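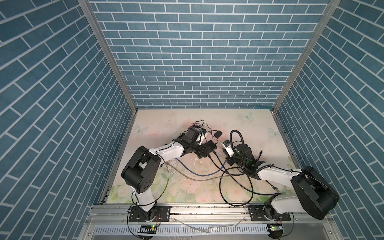 Fall walk-through of the Yurt guesthouse, Friday, September 24, 2021, done before the heat goes on. Bathrooms and hallway only; the kitchen gets its own sheet and its own bad mood. Wallpaper comments refer to the upstairs hall, where the guests voted for blue brick with white mortar lines, and to the linen closet, where the shelf liner is pink and peach flowers with butterflies. Taste is not an inspection item. I checked.

**Upstairs hall**

- [x] Smoke alarm – passes. Loud enough to bring Josée Chan out of the shower with opinions.
- [x] Extinguisher – gauge in the green, tag signed in February.
- [ ] Wallpaper seams – lifting by the radiator. Glue before someone's toddler finds it.
- [ ] Handrail – 2 screws loose, same ones as last year. They have seniority.

**Bathrooms**

- [x] GFCI outlets – trip and reset.
- [ ] Fan, back bath – makes the noise of a fan, moves the air of a painting. Replace.
- [x] Water heater – Cirkeck unit, serial ending 659. Relief valve OK.

**Linen closet**

- [ ] Shelf load – posted limit 80 lb. Somebody has stored the encyclopedias. Move them.
- [x] Light bulb – works, guard in place.

Recheck open items after the Plestitz order comes in. Copy to Trustent with the insurance forms.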